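Stestwood Clothing Bank: how the first stretch of the grant has gone

Hi Esben, and hello to everyone else at the Ganlow fund who gets this forwarded. You asked for something readable this time in place of the spreadsheet, so I'm taking you at your word and just typing. The spreadsheet is still coming, I promise, and Ovidiu has it nearly done.

Big number first. Since June we've handed out 2737 items of clothing, against the 3000 we told you we'd reach by the end of the grant. I was nervous when I wrote 3000 on the form (I'd pulled it more or less from our best winter and added a bit) so being this close already feels great! Coats are the biggest share, then kids' pants, then shoes. Kids' pants surprised me until I remembered how fast my own two went through the knees.

The move to the old Brilum store took longer than I told you it would. The landlord was fine, the electricity wasn't. We had no working outlets along the back wall until well into the summer, so the steamer lived on an extension cord by the front door and everybody tripped over it, me included. That's fixed now. It cost more than the line in the budget and I've moved the difference over from signage, as we agreed on the phone. We still have the old Brilum lettering on the window and I've gotten kind of fond of it.

Opening hours went from two afternoons a week to three, plus the first Saturday of the month. The Saturday is packed. People who work can finally come in, and we've seen a lot more dads. The new afternoon has been slow, and I think that's partly my fault for picking the same time as the library's story hour. We're going to try moving it later in the day and see.

What didn't work: the text message reminders. We paid for 11 weeks of the service and people either ignored them or wrote back asking who we were. A paper card with the hours on it, handed over with the bag, does a better job and costs almost nothing. I've canceled the texts and would like to put what's left toward a second clothing rail, if you're OK with that. Just say yes or no by email, no need for a form.

The school partnership is the part I'm happiest about. Surdu Elementary now sends us a list of sizes before each term (no names, only sizes and whether it's a coat or shoes or whatever) and we send back sealed bags. Nobody's kid has to stand in a line. The office staff there have been wonderful, and they've asked if we could add gym clothes. I said yes before checking the shelves, so if any of you have a teenager who has just shot up four inches, please think of us.

Sorting is still our bottleneck. Donations come in faster than we can go through them, especially after a long weekend, and small things like socks and baby clothes take forever compared with coats. Ovidiu changed the system so small items get looked over a few at a time and go straight into a bin by size, where before we piled it all up and hoped.

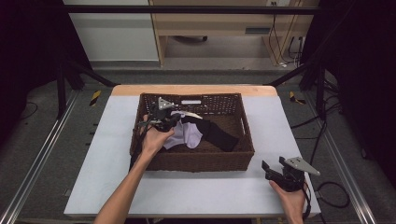 It's slower on the day but we don't end up doing the same pile twice, and the backlog has come down to a level where I can see the floor again. What I'd really like is a paid sorter for one day a week over the winter. I haven't costed it properly yet. Would the fund look at a small add-on, or does it have to wait for the next round? I couldn't tell from the guidelines.

Two other loose ends. The washer that was donated to us leaks, and the repair guy says it's the door seal and worth fixing. And we still owe you the insurance certificate with the new address on it. I've asked twice and I'm calling them again on Thursday.

Come by if you're in town. Saturdays are the fun ones, and parking is easier around the back.

Posted 12/11/2019

Comments

marjie_k: So glad about the Saturday hours, I could never make it before. Do you take snow boots?

Stestwood Clothing Bank: Yes please, any size! Tie the pair together if you can.

Esben Fogh: Thanks for this, much nicer than a spreadsheet. Yes to the rail. I'll ask about the add-on and get back to you.

Dale: You still have "pubic library" on the October flyer by the door, might want to swap that one out

Stestwood Clothing Bank: Oh no. Going over there right now.

Contact us | © 2019 Stestwood Clothing Bank | Back to top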